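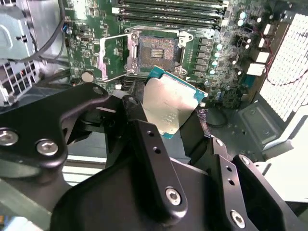 Wrist view, CPU over the open socket, tilt visible

Ticket: pose estimate reports level when the chip is tilted
Opened by: Hywel Dafis
Component: Tidero perception
Status: reopened

Hywel Dafis
Tidero gives the chip as level with the board. Look at the attachment and tell me that's level. The planner trusts the number and would go straight down onto the pins, so I've put a manual hold before the descend step.

Wanting Fu
Could be the heat spreader. It's shiny and the fit may be locking on to the socket frame behind it. I retrained on 2,000 extra renders in May and the validation score was 100 per cent.

Hywel Dafis
On renders, yes. I'd like to see it on metal. Replayed the same log 4 times with the new weights - same wrong answer each time, and confidence went up.

Frauke Baumgart
Was hand-eye calibration redone after the Jallow update?

Hywel Dafis
Yes, Saturday, October 26, 2024. No change. Please don't close this again on a simulator result. Hold stays in.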